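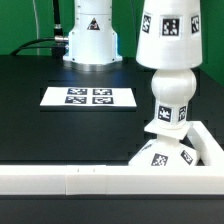

Re: [godavden-obits] Clippings from the Adebisi scrapbooks

Thanks to all who wrote back about the Adebisi scrapbooks. To answer Rakiya first, yes, we want every death notice in them, even if the same person is already in the index from the newspaper film. The paper often ran a short notice one day and a longer one after the service, and the family may have kept only one of them. When you photograph the clippings, lay them on something dark so the torn edges show. A large black tabletop is fine. Please don't use a patterned tablecloth again. I had to crop 41 of those by hand.

On Friday, 2020-10-16, Chidubem Oyewole wrote:
> I have finished typing volume 3 and have two questions.
>
> 1. Many of the women are listed only by the husband's name. If I
> know the first name from the cemetery list, do I put it in?
>
> 2. Some clippings have no date. One says "died at her home last
> Tuesday" and that is all. Do I guess from what is pasted next to it?
>
> Also there are 35 cards of thanks in this volume. I left them out
> for now.

Chidubem, on the first one, type the name as printed and put the first name in square brackets after it. In the notes column say where you got it. If it came from the Jeltinano Cemetery list, "JC" is enough.

On the second, please don't guess. The scrapbooks were not pasted in order. Volume 1 has a husband on page six and his wife, who died long before him, on page nine. Leave the date blank and write "undated" in the notes. Lise Morin has the burial register and is willing to look up any that have a cemetery named. Send them to her in one batch if you can.

Cards of thanks should go in. Use the same columns and put "card" under type. They sometimes name a married daughter or a brother out of state who is missing from the obituary.

The index now stands at 2677 entries, with more than 900 still to be proofread. Cristóvão Vieira has taken the surnames A through F. G through M is open if anyone wants it. The work is slow but not hard - you compare each line with the scan and fix what doesn't match.

One correction to the last file. The Flellell family was entered under two spellings. The stone and both notices have a double L at the end, so I have changed them all.

The next file goes out in January. Please get your pages to me before the holidays.

Uriel Echeverría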